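Budgeting for a second gripper, wrist camera included?

gotach_mill
Pricing kitchen-task hardware for January. Nostatcombe wants 23 percent more for the hand with the textured pad. Worth it?
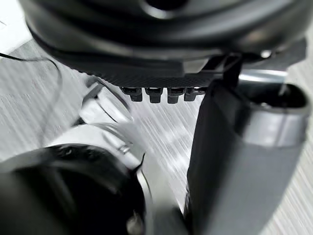

Dotted plate with the pegs under it

illau_bench
I'd skip it. Buy spare fingers and cables first. We planned for 2 spares and it wasn't enough.

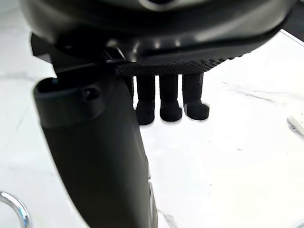
Wrist camera view at the marble counter

bauerfeind_fan
Disagree. Spares are cheap later. Changing the hand later means paying for mounting again, and that was 200 on our quote.

illau_bench
Only if you change it. What are you picking up?

gotach_mill
Dishes, mostly. Mugs are the main one.
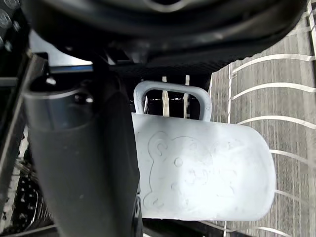
Bear mug on its side on the white wire rack

bauerfeind_fan
Then ask for a trial with your own mugs before you sign.

illau_bench
Fine, but keep 100 back for cables.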